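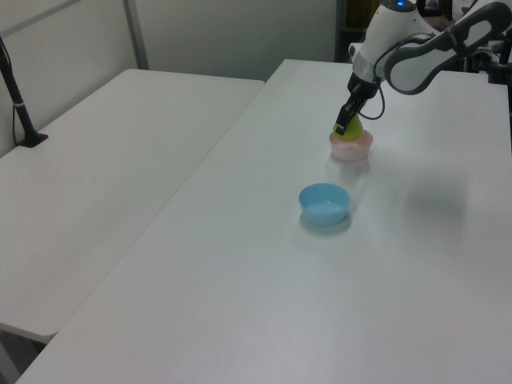 A pale pink bowl on a long white table.

Print | E-mail

Seat People by Name

By Tsehay Mersha

15/07/2026

I went to four benefit dinners in April, and at three of them I could not tell you who sat across from me. The room was too loud and the table too wide. We waved at each other over the flowers and went back to our phones.

The fourth was the Meltance Gallery dinner, hosted by Mahlet Yilma for 60 guests. She wrote every place card herself and split up all the couples. Some people grumbled. I was put between Tobias Nakamura, who collects maps, and a young printmaker from Drotstead, and I stayed until the chairs were being stacked.

Hosts have mostly given up on seating. Open seating is easier, and it spares them the complaints. It also means that the same 16 people end up at the same end of the room all season, while anyone new to the crowd eats with a coat on the next chair.

Kidus Hailu, who has planned more of these evenings than I have attended, disagrees with me. He says guests who pay for a ticket should sit where they like. I see his point – a benefit is not a wedding. But a guest who only wants to see old friends can do that at home for less.

Place cards take an afternoon. Last season the Woldegiorgis dinner printed 77 menus on heavy cream stock and had no cards at all. I would have traded my menu for a name to my left and a name to my right.

Print this article | E-mail to a friend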